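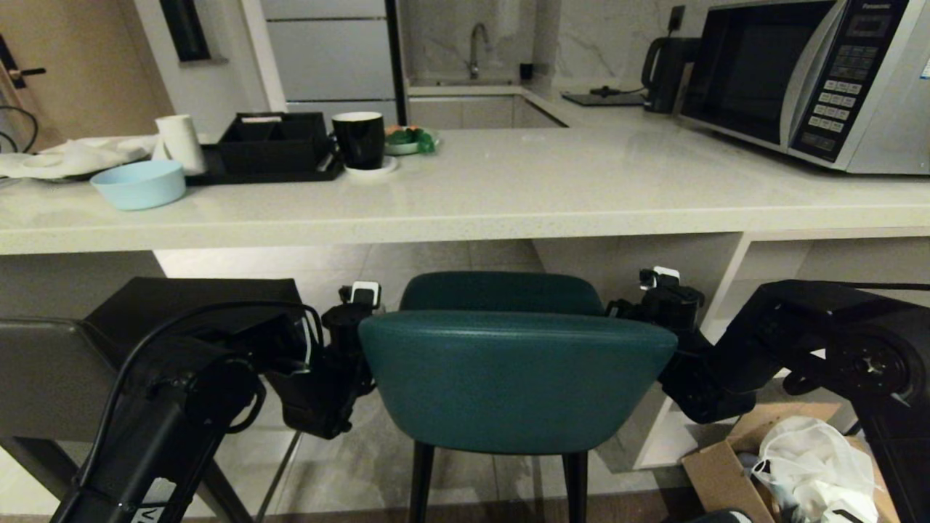
How much overhang do I need so knees fit under a peninsula?

Posted by Dineo Adams in Kitchens and Dining, February 8, 2025

Hi everybody, I've been reading this board for ages and finally have something to ask. We're redoing the kitchen in our little house and the plan is a peninsula where the kids can eat breakfast and I can sit with my coffee and pretend to do paperwork. The fellow at the stone yard drew it up with an overhang of 8 inches on the seating side. My sister says that's nowhere near enough and we'll all be sitting sideways like we're riding a horse. I've already put a deposit on the slab (white with gray veins, I'm in love with it) but they haven't cut it yet. I also haven't bought stools, and I keep going back and forth between the kind with a nice padded back and plain ones that tuck away. The counter will be regular height, 36 inches. Can anyone who has lived with one of these tell me what they'd do? Thank you so much in advance!

Nokuthula Nkuna
Oh, please call the stone yard before they cut! Eight inches is skimpy for a 36 inch counter. We had something close to that in our last place and my husband's knees hit the cabinet every single morning, and he is not a tall man. The usual advice is 15 inches of knee space at that height, and 12 if you really can't spare the floor. You can get away with less at a taller bar, where your legs hang down more.

Do ask them about support while you're on the phone. Stone that sticks out that far generally wants brackets or a steel plate under it, and how much depends on the thickness of the slab and what the cabinets are like, so let them work that out for you. We went with flat steel brackets that get screwed down on top of the cabinets before the stone goes on, and you'd never know they were there. Ours were an extra $157 and I've never missed the money.

Then measure the walkway behind. My mother has a beautiful peninsula, and when anybody is sitting at it you have to go out through the dining room to reach the fridge.

Fuad Nigatu
12 is fine. get backless stools, they slide all the way under and kids climb over the backs anyway

Salamatu Fashola
I'm going to disagree just a little with Fuad, because I had backless stools for 7 years and nobody ever stayed on them longer than a bowl of cereal. When we finally bought ones with a low rounded back, people started lingering, and now my teenager does her homework there while I cook, which I wouldn't trade for anything. The trick is to check the height of the back as well as the seat. For your counter you want a seat between 24 and 26 inches. Don't buy the 30 inch ones by mistake like I did, those are for bars, and returning them was a whole afternoon.

As for fabric, go dark if you have little ones, and wipe up syrup the minute it lands. Stick some felt pads on the feet too. Good luck with it, Dineo, and do come back and tell us what the stone yard said!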